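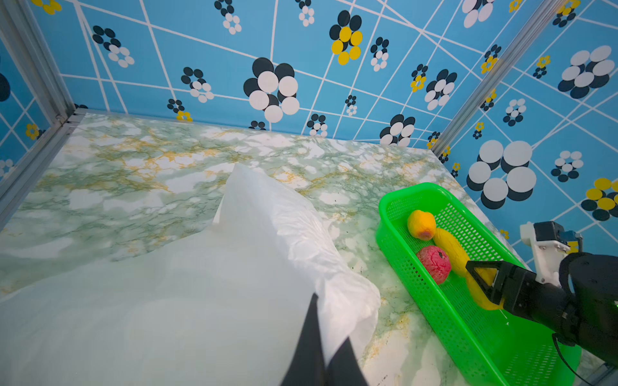

Left gripper won't let go of the cloth when the right arm stops

Posted by fnyamweya, May 19, 2023

Hi all, long-time reader and I finally have a problem worth posting. I'm Faith, I run a two-arm table cell at Pletinthorpe. The job is simple on paper: left arm holds a thin white cloth, right arm works the toy fruit in the green basket. Both arms run off one controller with the Ogola scheduler on top.

What keeps happening is this. The right arm closes on the banana, starts its lift, and throws an overcurrent fault on the wrist joint. Fine, it stops, I can live with that. But the left arm does NOT stop! It keeps pulling on the cloth with the fingers shut, and the only way to get it to quit is the big red button. Last time I had my hand on the basket when it moved. Nothing happened to me, but I didn't love it.

The apple and the peach never trip it. Only the banana. Ideas?

---

plustum_dave

Is the cable on the right arm long enough? I had a loop that hung down beside the wrist and caught on a bin every time the arm went up at an angle. It read as overcurrent and I spent a whole afternoon blaming the motor.

---

fnyamweya

Ooh. The cable does loop down pretty close to the corner of the basket. I'll watch it on the next run (from well outside the cell, promise).

---

gearhead_lou

I don't think it's the cable. A banana is long, and if you grab it and the end is wedged against the basket wall, you're lifting the basket too. That's a lot of extra load on a small wrist. Round fruit just pops out. Turn the gripper so it lines up better, or drop your lift speed to 60 percent and see if the fault goes away.

---

plustum_dave

Slowing it down just hides it, Lou. If something is snagging, it'll snag slower.

---

gearhead_lou

Sure, but slower gives her time to see WHAT is snagging. We're not arguing about the same thing.

---

mikkel_th

Can we back up a second? You're all chasing the banana and I think the banana is the least of it. One arm faulted and the other kept moving with a person's hand in the cell. Please don't run it again until that's sorted.

By default the scheduler I used treats each arm as its own fault group. If yours does the same, a fault on the right means nothing to the left. Look for the group setting and put both arms in one. Then test it with no cloth and no fruit, by forcing a fault on each side in turn. I did 4 forced faults per arm before I trusted mine.

Mikkel Þorgeirsson, formerly of the Justodis line

---

fnyamweya

Mikkel, you're right, and I feel a bit silly. Just checked and they're in separate groups, left in 2 and right in 3. I never touched that page after setup. Powered down for now.

---

gearhead_lou

Ok, that's scarier than I thought. Agree with Mikkel, fix that first.

One question though: when the left arm stops, do you want it to open or stay shut? I'd have it open. Cloth is cheap.

---

mikkel_th

I'd keep it shut and just freeze. Opening is still a move, and I don't want anything moving after a fault. With a cloth it hardly matters, but you'll forget the setting is there and someday it'll be holding something heavy.

---

gearhead_lou

Depends what's in the fingers. If it's somebody's sleeve, I want it open. We'll have to disagree on that one.

---

fnyamweya

Going with freeze for now, and I'm adding a manual release I can hit from outside. Both arms are in one group as of this afternoon, forced fault tests are next, and then I'll get to Dave's cable. I'll post the log when I have it. Does anyone know if the group setting survives a controller reboot?

---

plustum_dave

Mine didn't until I saved it to the startup profile. Check that before you put your hands back in there.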